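Ticket 638: Mondkarte zeigt Krater am Südpol gespiegelt
Status: gelöst
Erstellt von: Faustine Arnaud
Programm: Zirville (Mondatlas), Windows

14/08/2018

Hallo zusammen,

ich schreib das mal alles am Stück runter, dann könnt ihr euch die Hälfte der Rückfragen sparen :-) Ich bereite für unsere Sternwartengruppe einen Abend über den Mondsüdpol vor und wollte dafür die Höhendaten in Zirville laden. Nordpol klappt wunderbar, Äquator auch. Aber sobald ich auf den Südpol umschalte, liegt Shackleton zwar an der richtigen Stelle, alles drumherum ist aber seitenverkehrt! Erst dachte ich, ich hätte mich verguckt (man verliert da unten ja sofort die Orientierung, weil die Schatten so lang sind), aber Haworth und Shoemaker landen eindeutig auf der falschen Seite.

Was ich schon probiert habe:
- Programm neu gestartet
- Cache geleert, danach das ganze Kartenpaket noch mal geladen, 77 Kacheln, hat ewig gedauert
- Häkchen bei »Ansicht wie im Fernrohr« raus und wieder rein. Dann kippt das Bild komplett, die Beschriftung leider auch
- das alte Laptop meines Bruders ausgeliehen, dort genau derselbe Fehler

Im Protokoll steht beim Laden immer diese Zeile:
WARN polar: Vorzeichen Länge nicht gesetzt, verwende Standard

Keine Ahnung, ob das was damit zu tun hat. Die Kartendatei hab ich angehängt.

Liebe Grüße
Faustine

Antwort von Tsung-han Lui (Support)

Hallo Faustine,

danke für die Logzeile, die hilft sehr. Kannst du mir noch sagen, ob du die Höhendaten über das Menü geladen hast oder ob die Datei aus Hillance exportiert wurde? Und welche Kantenlänge haben die Kacheln, steht unter Datei > Eigenschaften.

Faustine Arnaud

Aus Hillance! Begoña Segura aus unserer Gruppe hat sie mir exportiert, sie hat da schon die Schattenkarten für die Kaltfallen drin. Kantenlänge 2000 Pixel. Ich hab gerade zum Vergleich das Paket aus dem Menü genommen, und siehe da, Haworth sitzt richtig. Dafür fehlen mir jetzt natürlich die Schatten, und um die geht es ja beim Eis.

Antwort von Tsung-han Lui (Support)

Dann haben wir's. Hillance zählt die Längengrade am Südpol andersherum, und unser Import müsste das aus dem Dateikopf lesen. Bei deiner Datei ist das Feld leer. Ya-wen Lo hat es bei sich nachgestellt, mit dem gleichen Ergebnis.

Bitte so vorgehen:
1. Zirville schließen
2. im Ordner der Karte die Datei polar.ini öffnen
3. die Zeile lon_sign=auto ändern in lon_sign=-1
4. speichern und die Karte neu importieren, ein normales Öffnen genügt nicht

Im Update für September fragt der Import nach, wenn das Feld leer ist.

Faustine Arnaud

Juhu, es geht! Beim ersten Mal hatte ich Schritt 4 überlesen und nur geöffnet, da war natürlich alles wie vorher. Nach dem Import stimmt jetzt alles, auch Begoñas Schatten liegen sauber in den Kratern. Der Import hat ungefähr 28 Minuten gebraucht, aber das ist mir völlig egal. Die Beschriftung bleibt in der Fernrohransicht weiterhin gespiegelt, soll ich dafür ein eigenes Ticket aufmachen?

Antwort von Tsung-han Lui (Support)

Ja, bitte ein eigenes, dann kann Ya-wen es direkt übernehmen. Dieses hier schließe ich. Viel Spaß beim Mondabend!
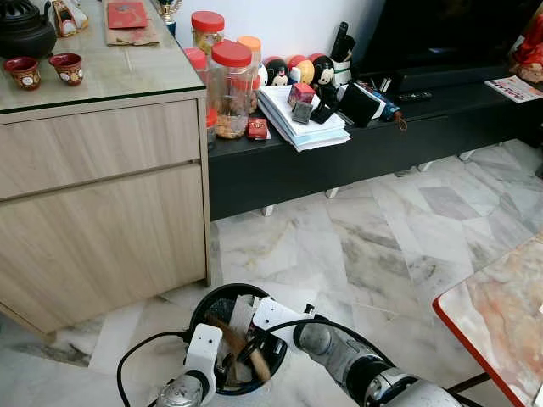 Anhang 1: Zimmer mit Teekanne und zwei roten Tassen auf dem Schrank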